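Dumley Campaign Ad Cards

A hand-labeled set of local political ads, with the text, the tone tags and the reply history kept together

What this is

Dumley is a collection of campaign ads from small races: county seats, school boards, water districts, one very lively contest for town clerk. Each ad gets a card. The card holds the words that were spoken or printed, who paid for it, which office it was for, and whether anybody answered it. That last field is the one I'm most excited about, and it's the reason the project got going at all!

Plenty of people study presidential ads. The small races get much less attention, and they are a joy to read. Candidates write their own scripts. They rhyme. They borrow a slogan from the hardware store, then the hardware store writes in to the paper to say it isn't endorsing anyone, and then the other side prints the letter on a mailer. I wanted a place where that whole chain could be followed from one end to the other.

The current release covers 49 races and is built from 4 kinds of source: radio scripts, television transcripts, printed mailers and yard sign text. Version 9 of the card format is the one described in this file. If you have cards in an older format, see "Upgrading" further down.

Where the material comes from

Most of the mailers were scanned from the Waronmont collection, which started as a stack of paper saved between two elections and grew from there. Radio and television scripts were typed up by hand from recordings. Yard signs were copied down on the spot, spelling and all, so if a sign said "Re-elct" then the card says "Re-elct" too.

Sorting is done on paper first and only then typed in. I tried going straight to the keyboard and missed too many replies that way, mostly because a reply ad can look like a completely fresh one until you lay it next to the ad it's answering.
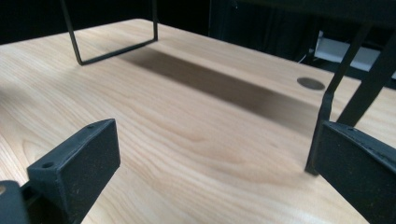

Light wood tabletop with a thin black wire frame standing toward the back.

What's in the download

cards.csv - one row per ad, the main file
replies.csv - one row per reply, pointing back to the ad being answered
races.csv - one row per race, with office, state and the month of the vote
tags.txt - the tone tags with a short definition for each
kelus/ - the small command line tool for searching and checking the cards

Everything is UTF-8. Please keep it that way when you send changes back. The surname Hồ appears on a number of the ballots, and an earlier release turned it into question marks all through races.csv. It's fixed now, and Kelus will refuse a file in the wrong encoding.

Fields in cards.csv

card_id: a short code, unique across the set. Never reused, even when a card is withdrawn.

race_id: matches a row in races.csv.

source_type: radio, tv, mailer or sign.

month: the month the ad was first seen or heard, such as "May". Blank if I couldn't tell.

sponsor_line: the "paid for by" wording, exactly as given. Lots of yard signs don't have one, so expect blanks.

text: the full words of the ad. Sound effects go in square brackets. There is one radio spot with a rooster in it and I have left the rooster in.

tone: one main tag from tags.txt.

borrowed: yes or no. Set to yes when the ad uses a character, mascot, jingle or slogan that belongs to somebody outside the campaign.

objection: yes, no or unknown. Set to yes when the owner of the borrowed thing complained in public. Private complaints aren't covered, for the obvious reason that I wouldn't know.

notes: anything else, up to 99 words.

How the tone tags work

There's a single main tag for each ad. The choices are promote, contrast, attack, mock and thank. "Thank" turned out to be a lovely category - it's mostly ads that run after the vote, and a few of them are still taking shots at the loser while they do it. Those stay under thank, with a line in the notes.

The hard call is between attack and mock. My rule is to look at whether the ad makes a claim you could check. "He missed the budget meeting" is attack. A kazoo playing under the opponent's name is mock. If an ad does both, I go with whichever takes up more of the text, and the notes say so.

Contrast is for ads that name both candidates and say something about each. An ad that mentions the other side only to complain goes under attack, even if it closes with a cheerful line about the sponsor.

I re-read every card after a break of several weeks before it goes into a release. Where my second reading disagreed with the first, the second one was kept and the first is recorded in the notes.
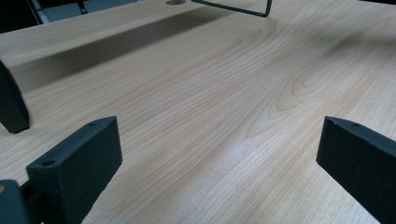

Reply chains are the next thing to understand, and they're where replies.csv comes in. Each row has two card codes, "from" and "to", plus a "kind" column. The kind is direct when the reply names the earlier ad or quotes it, and indirect when it only takes up the same subject. A chain can run through several ads, and it can also cross from one source type to another, so a mailer can answer a radio spot which was answering a yard sign. Follow the "to" column until you run out of rows and you've reached the start.

A letter to the editor isn't an ad and doesn't get its own card. If a letter started a chain, it's mentioned in the notes on the first card.

Using Kelus

Kelus is a plain little tool with three commands. Run it from the top folder.

kelus check
Reads all the files, reports missing codes, bad encodings and tags that aren't in tags.txt.

kelus find "clean water"
Prints every card with those words in the text field. Add --tone mock or --source radio to narrow it down.

kelus chain CARD_ID
Prints the full chain that a card belongs to, oldest first. This is the fun one. Try it on any card from a town clerk race and get comfortable!

Kelus doesn't change any files. If check finds a problem, you fix it by hand and run check again.

Upgrading

Version 8 cards had a single column called "mascot" in place of "borrowed" and "objection". To move up, rename mascot to borrowed, add an empty objection column, and fill it with "unknown". Anything older than 8 is easier to download fresh.

Things to know before you count anything

The set is not a sample of all local races. It leans toward places where somebody saved their mail, and toward contests that were noisy enough to be remembered. Quiet races with a single candidate are barely here. Please don't use it to say how common attack ads are across the country.

Radio is thin for the morning hours. Most of the recordings begin at noon.

The objection field is good at yes and weak at no. A "no" means I looked in the local paper and found nothing, and some of those papers have gaps.

Private people named in an ad have been replaced with [resident]. Candidates and office holders are left as they were.

Terms of use

The labels, notes and Kelus itself are free to use and change, with credit to Dumley. The ad text belongs to whoever wrote it and is included for study and comment. If you hold the rights to something here and want it out, open an issue with the card code and the card will be withdrawn in the next release.

Sending in new ads

Yes please! Mailers are the easiest to add. Type the text exactly as printed, include the sponsor line, and name the race and the month. Leave tone blank if you like; I'd rather tag it fresh. Run kelus check before you send anything, and put replies in the same batch as the ads they answer so the codes can be assigned together.

School board races from the western states are the biggest gap at the moment, followed by anything at all on radio before noon.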